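Does an ace count low AND high in the same run?
Card Games > Rummy and Gin

We play on winter nights up at the cabin in Drorutlow, six of us, and last night it got heated. My brother-in-law laid down queen, king, ace, two of hearts and called it a run. I said no way. He says his family in Birkett always played it like that. Who's right? Also, is an ace one point or more if you get stuck with it?
posted by nivus_nan

I'm with you. In the rules I grew up on, the ace goes low (ace, two, three) and that's it. Some folks let it go high after the king too, but wrapping it around the corner is a house rule, and you have to agree on it before the deal! Not halfway through a hand when somebody's losing.
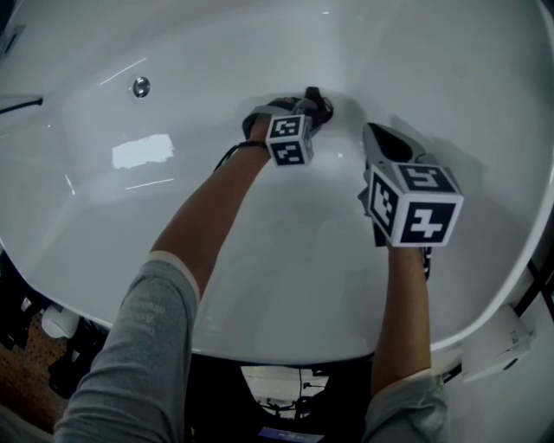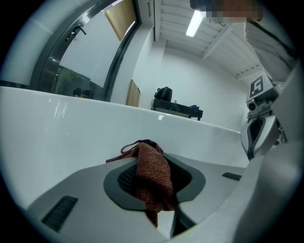 Cyril Sedgwick

As for points, we count a stuck ace as one. If you do allow around the corner, I'd bump it up to 11 or 15, or people will just hang on to them forever. We play to 1000 over a long weekend and I once got caught with 85 in my hand on the last deal (I was at 953, still sore about it). So yes, write your rules down on the score pad.

we always play around the corner, way more fun. ask your brother in law if he wants a game lol
posted by Barance53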